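Fladero Classroom, school license: one term with our robotics club
Review by Mareike Kettler
Rating: 4 out of 5

I lead a robotics club at a vocational school, together with my colleague Bastian Haberkorn. We do not own an industrial arm and we will not own one soon. In the winter we bought the school license of Fladero, a simulator for robot arms, and in May the club finished its first full project with it. I write this review for other teachers who must decide with a small budget.

The license cost us 79 per seat for the year, and we took 8 seats. Students work in pairs, so this was enough. The price includes the scene editor, the arm library and the exercise book. It does not include the grading module, which I tested in the trial and did not miss.

Installation

The installer is one file and it ran on our school computers without help from the IT office. The first start is slow. It loads the complete material library, and on the older machines the students could go and get a drink before the window opened. After that it is better. You should turn off the soft shadows on weak graphics cards. The setting is hidden under "Scene defaults", where I did not expect it.

What the students built

Our project for the term was called Nekudeo. Each pair had to furnish a room, place an arm in it, and write a program that moves the gripper to the handle of something and opens it. The students could choose the furniture. One pair took the storage cabinet, another one wanted a cooler with a latch, and in the end most of the rooms had both of them.

I was surprised how much time they spent on the room. They argued over tiles and wall colors for a whole afternoon. Bastian was a little impatient with this, but I think it helped, because later they knew the position of every object without looking in the list.
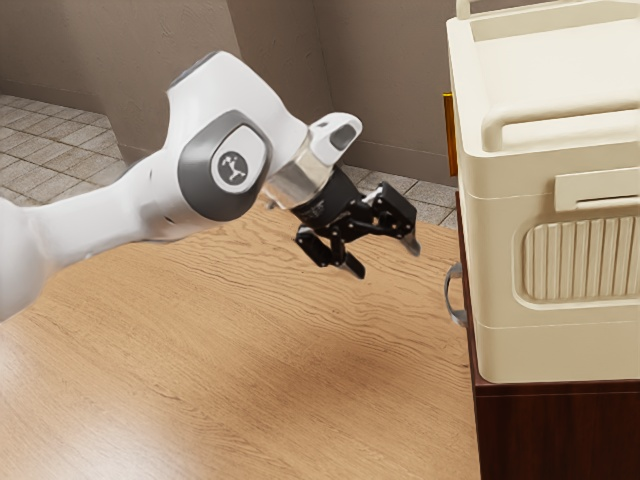 A club room in Fladero, with the gripper open over the wood and the cabinet handle still some way to the right.

The picture quality is good enough for our purpose. The wood grain and the reflections on metal parts look nice, and a student can judge from the shadow if the fingers are high or low. The walls are plain and a bit boring. For a public presentation I would want more light in the room, but for learning it makes no difference.

Programming

There are two ways to move the arm. You can drag the gripper with the mouse and save points, or you can write short scripts. The beginners started with saved points, and after a few weeks almost everyone changed to scripts. The commands have clear names. Error messages are less clear. "Target not valid" can mean that the point is too far away, or inside another object, or that you forgot a comma. I made a paper with the usual causes and hung it next to the door.

Contact with objects is the weak part. A curved handle is difficult for the physics engine. Sometimes the fingers close correctly and the handle slips through them anyway. Two pairs lost a complete meeting to this problem. Support answered me the next morning and told me to make the simulation step smaller. This helped, but the program then runs slower.

Compared with Wunderlich

Before this we used the free version of Wunderlich. It is lighter and it starts at once, but the arms look like simple blocks and there is no gripper with real linkages. For a first lesson I would still take it. For a project of one term I prefer Fladero.

We will renew the license. I would like to see better error messages and a handle that stays in the fingers. The exercise book also needs a new chapter 2, where the screenshots are from an older version and the buttons are in other places.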